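Lustcombe to Close Flakside Road Bridge for Repairs

February 3, 2020

The town of Lustcombe will close the Flakside Road bridge to all vehicles this spring while crews replace the deck and repair the supports on the east bank. The town council approved the work on a voice vote after a public hearing that ran well past its scheduled end.

The bridge carries Flakside Road over the creek between the older part of town and the Trurkotby neighborhood. It has been under a weight limit since November, when an inspection found cracking in the deck and rust on several of the steel bearings. School buses and delivery trucks have been using the county road to the north ever since.

Under the plan approved by the council, the bridge will close once the creek drops below its usual spring level. The public works department said it could not give an exact start date until it sees how much snow is left in the hills next month. The closing is expected to last 152 days.

Cars will be sent along Mill Street and the county road, a detour that adds about 2 miles to the trip from Trurkotby to downtown. Signs will go up a week before the bridge closes. The town said it will also change the timing of the traffic signal at Mill and Front streets, where backups have already become common in the late afternoon.

People on foot will be able to cross for most of the project. The contractor is required to keep the sidewalk on the downstream side open except when the old deck is being cut out above it. Cyclists will have to walk their bikes across. When the sidewalk is closed, the town plans to run a free van between the parking lot of the Trurkotby grocery store and the downtown library.

The council had looked at keeping one lane of traffic open during the work. A report from the town's engineering consultant said that would be possible but would add most of a second construction season and raise the cost. The report also said the remaining lane would be too narrow for fire trucks, so the fire department would have had to use the detour either way.
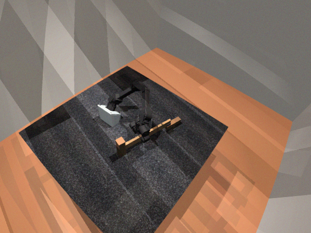 Fire and ambulance service was the subject of most of the comments at the hearing. Trurkotby has no station of its own, and calls there are answered from the main station downtown. Several residents asked what would happen if the county road flooded while the bridge was out, as it did briefly two years ago.

The fire department told the council it will park one engine and one ambulance on the Trurkotby side for as long as the bridge is closed. They will be kept in the town's road salt building, which will be cleared out and heated for the purpose. Crews will work there in shifts and sleep in a rented trailer next to the building.

Business owners on Flakside Road were divided. The owner of a hardware store near the bridge said the detour would send regular customers to the shopping center on the highway and that some of them would not come back. Others said the weight limit had already made deliveries difficult and that they would prefer to have the work finished in one stretch.

Furtună, a bakery and cafe on the Trurkotby side, asked the town to put up signs telling drivers that shops at that end of the road are still open. The council agreed to add the signs to the project. It also agreed to suspend the two-hour parking limit on the blocks closest to the bridge, on both sides of the creek, until traffic is moving again.

A request for direct payments to businesses that lose sales did not go to a vote. The town attorney said state law would probably not allow it and offered to prepare a written opinion. The council asked for that opinion before its next regular meeting.

The bridge has 217 feet of roadway from one bank to the other and was last rebuilt when the mills along the creek were still running. Its railings date from that work and will be taken down, stripped and put back. The streetlights will be replaced with new ones of a similar height. A water main that hangs under the deck will also be replaced, and homes on the lower end of Flakside Road can expect at least one overnight shutoff. The water department will leave notices on doors before any shutoff.

Most of the money will come from a state bridge program, which the town applied for after the inspection. The rest will be paid out of the town's road fund. To cover its share, the town has put off repaving on Orchard Street and Water Street until next year. Residents of Orchard Street sent a letter objecting to the delay, and it was read into the record at the hearing.

Work hours will be from early morning to early evening, with no work on Sundays or holidays. The contractor may ask for night work when the new beams are delivered, since the trucks carrying them will block Front Street. The town must approve any night work in advance and let nearby residents know.

Anglers who use the bank below the bridge will lose access to it while the work is going on. The small gravel lot there will be used to store steel and equipment. The public works department said the path to the upper pool will stay open from the Mill Street end, and that the lot will be graded and given fresh gravel before it is returned to public use.

Plans for the bridge and a map of the detour are on display in the lobby of the Lustcombe town hall and at the library. Copies can be picked up at the town clerk's window during office hours. Comments on the parking changes and the van schedule will be taken in writing at the same window through the end of the month.

The school district is expected to send its own notice to families in Trurkotby once bus routes for the rest of the school year are final. It said that most morning pickups will be no more than 10 minutes earlier than they are now.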